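Pirihi Kitchens, Gretberg site
Staff meeting, 11 Feb 2023, minutes
Present: Shona Ngata (chair), Tipene Ruddock, Clem Prendergast, Pascal Wunderlich, kitchen and dish side. Shayne Rutherford taking notes. Started late, van blocking the gate.

1. Last minutes. Agreed. Hairnets still not ordered.

2. Arms at the prep bench. Tipene reported. Bench stays as set, basket with the corn, mug tree, toaster oven at the side. No one to shift items between shifts without telling him.
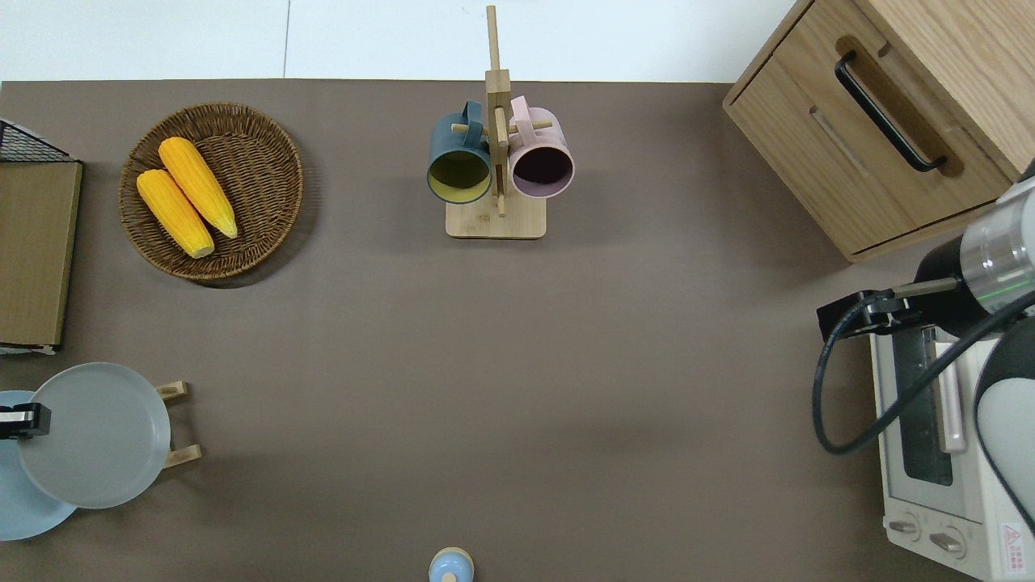
Reading time: 2 min

Tipene wants a named person on the bench every shift, currently whoever is free. Shona agrees, but it has to go in the roster as real hours. 58 hours went on bench duty last month, none of it rostered. Came out of peoples breaks mostly. Shona to take it up with Jolis (payroll).

3. Dish side. Clem: 1,475 plates by hand last week, 882 the week before. Crew asking if the arms mean fewer dish shifts. Shona: no cuts before the review in March, can't promise past that. Clem asked for that in writing. Agreed, Shona to put up a notice.
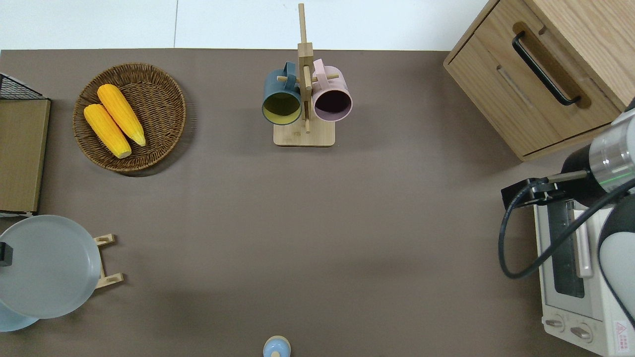
Shayne Rutherford

4. Training. Plodel course, two places. Pascal and one from dish side, Clem to ask round. Cost 1,969, comes out of the equipment line not wages. Discussion on wether trained people go up a pay step. Not settled. Pascal says he won't do it on the same rate, fair enough said Clem.

5. Stop button. Everyone on shift to know where it is, evening crew included. Tipene to walk them thru before next shift. Plate racks and mugs back in their spots at close, list is on the door.

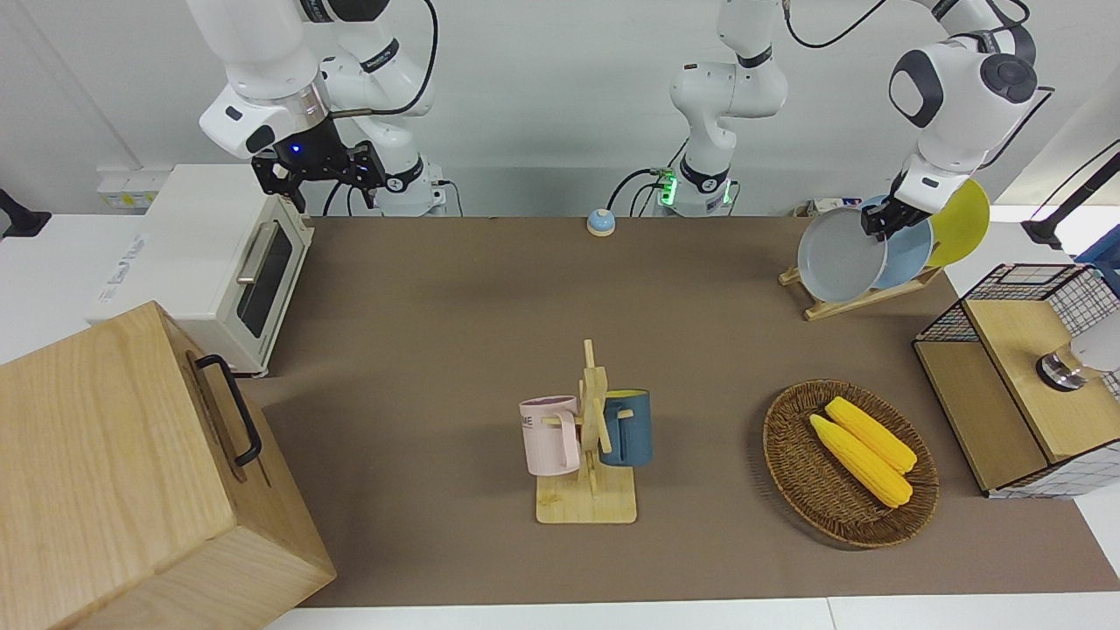
Clem said the work itself is not the worry, it's standing and watching all shift with no one to talk to, and could bench duty be split into half shifts. Tipene fine with that. Trial it til the review.

6. AOB. Locker keys, two missing. Fridge seal again.

Actions
Shona: notice on shifts, Jolis re hours
Tipene: evening crew, stop button
Clem: name for Plodel course, half shift roster
Pascal: fridge seal

Next meeting after the review, date to come.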